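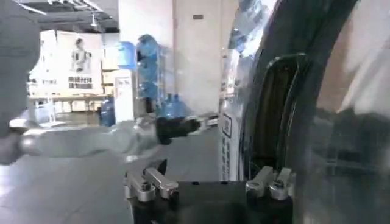
Grillden, July

### 3.2 Collection of demonstrations

The Renari set was gathered at a single site in Grillden, a large tiled hall that also holds a stocked drinks display. We recorded 1,826 episodes of human-guided manipulation. Each episode contains the wrist video, joint positions, gripper opening, and a short written instruction entered before recording began. Figure 3 gives wrist views from the site: (a) robot hardware beside a dark glossy surface, with blue water jugs in the background; (b) shelving with bottled drinks sorted by color; (c) the open gripper near a gray housing with a circular opening.

Operators were given an instruction and a starting area but no path. Approach direction, speed, and the order of small corrections were left to them. An earlier pilot at Janach had used scripted approaches, and the policy trained on it failed when the base stopped slightly off its usual position. For Renari, the base position was therefore changed between episodes, and operators were told to continue through a poor approach unless contact was unsafe.
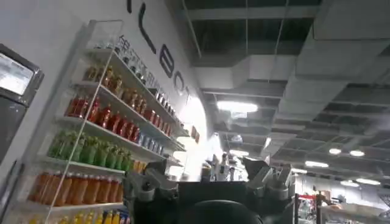
Camera exposure was left on automatic. Fixing it gave cleaner color on nearby objects but lost detail in bright areas when the arm turned toward the lights. We accepted the resulting shifts in brightness and applied no color correction before training. Frames were stored at 30 Hz and matched to joint readings by nearest timestamp. Episodes with a gap of more than 9 consecutive frames were removed.

Sarahí Manríquez reviewed every remaining episode against its instruction. An episode was marked complete, partial, or failed, and the mark was stored with the time of the last useful contact. Partial episodes were kept in the training split, cut at that time. Failed episodes were kept separately and used only to train the stop classifier described in Section 3.4.

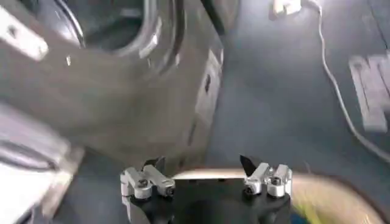

Motion blur was not treated as a fault. Fast wrist turns smear nearby surfaces for several frames, and a filter based on image sharpness removed many of the reaching motions we wanted to keep. We replaced it with a check on joint data alone. The filter now rejects an episode only if the recorded motion exceeds the arm's speed limit or if the gripper reading stays constant during a commanded close.

The held-out split contains 546 episodes. It was divided by recording session, so that no session appears in both splits. Results on the Ayala benchmark use the same division and are reported in Section 5.

**Figure 3.** Wrist-camera views from the Grillden site, (a) to (c) in order of appearance. Panels are not in time order.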